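Part 3: Looking up a criminal case and following it

By now you should have your Warthorpe account working and your email confirmed. If you don't, go back to Part 2, because the docket search won't open for guests. I'm not a lawyer, I just follow a lot of cases for a neighborhood newsletter, and these are the steps I use every time.

1. Log in and click Case Search at the top left. Pick Criminal from the drop-down. It defaults to Civil and I still forget that about once a week.

2. Type the last name first, then a comma, then the first name. So it's Zepeda, Leobardo and never the other way around.

3. If nothing comes up, try again without accents or tildes. Some clerks enter Bañuelos with a plain n, and Warthorpe treats those as two different names - very annoying if you've spent your lunch break on it.

Note: A search shows 200 results at most and doesn't warn you when it has chopped the list. For a common name, add the year the case was filed.

4. Open the case and check the middle name and filing year before you read another word. I once read 11 pages about the wrong Jacinto Meléndez!

5. Click Charges, then Events. Charges tells you what the person is accused of. Events is the running list of hearings, filings and rulings, newest on top.

Caution: A charge is an accusation. If you're writing or posting about a case, check the Disposition line first. When it's blank, the case is still open and you shouldn't call anybody guilty.

6. To get alerts, press Follow in the top right corner and choose Every Event or Hearings Only. I use Hearings Only, or my inbox fills up with scheduling notices.

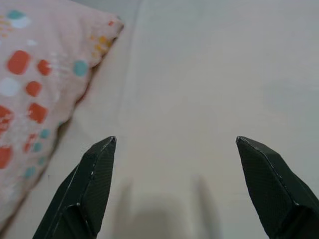 7. Set your alert hours under Settings, then Quiet Time. Warthorpe sends its updates as the clerks' offices upload them, and some of those uploads run at 3 in the morning. If your phone spends the night next to your bed, you'll want Quiet Time on before you turn in. Alerts that arrive during those hours are held and delivered together when the window ends.

8. Check the Followed tab to make sure the case is listed. It can take a few minutes to appear, so give it time before you press Follow again (pressing twice turns it off).

Note: Sealed cases and juvenile cases won't show up at all. If you get Error 114, the case was public when you followed it and has been restricted since. You can call the clerk, but they generally can't tell you why.

To stop following a case, open it and press Follow a second time. Your saved notes stay in your account until you delete them, and Part 4 covers how to print those.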